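3.2 Collecting demonstrations

All demonstrations were recorded with the Stendby handheld grippers, one in each hand. The operator closes the jaws directly with the fingers and moves the tool through space as if it were their own hand. Each gripper logs its jaw opening and its pose, and the two streams are aligned offline before training. We chose this over remote control of the Caltico arms after a short pilot in June, in which operators using the leader arms took much longer per episode and often stopped partway to correct their wrist angle.

Doaa Ashour and one other operator recorded 237 episodes of the utensil task. Both practiced until they could finish 3 episodes in a row without a drop, and these practice runs were discarded. Operators were told to work at a steady pace, to keep both grippers in view of the head camera, and to avoid changing their grasp once the utensil had left the board. They were not told which hand to use.

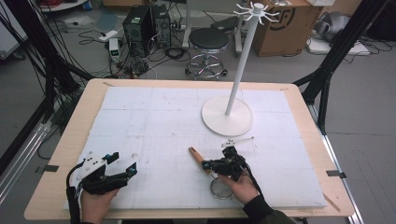

Figure 4. Utensil task, recorded with handheld grippers.

The start position of each object was drawn at random before every episode. We divided the work surface into rectangular cells and gave the operator a cell for the utensil and a heading for its handle, both read from a printed list. The pencil lines on the foam board in Figure 4 mark these cells. They are faint enough that we did not expect the policy to rely on them, and we tested this by repeating part of the evaluation on a blank board (Section 5.3). The utensil stand was also moved between episodes, but over a smaller area, so that its hooks stayed within reach of both arms at test time.

The strainer was the hardest object to demonstrate. Its handle is short compared with the bowl, and a grasp too close to the end lets the bowl swing down when it is lifted. Operators settled on holding the handle near the middle and tilting the wrist before raising it. We kept episodes in which the first grasp slipped and was repeated, as the Magaña baseline trained without them did not attempt a second grasp after a miss.

An episode was dropped if tracking was lost on either gripper for more than 2 seconds or if it ran past 900 time steps. Shorter tracking gaps were filled by linear interpolation of position and spherical interpolation of rotation. We then trimmed still periods at the start and end of each recording. The remaining episodes were converted to the Mima action format, with the pose of each gripper expressed relative to its own pose at the start of the action chunk.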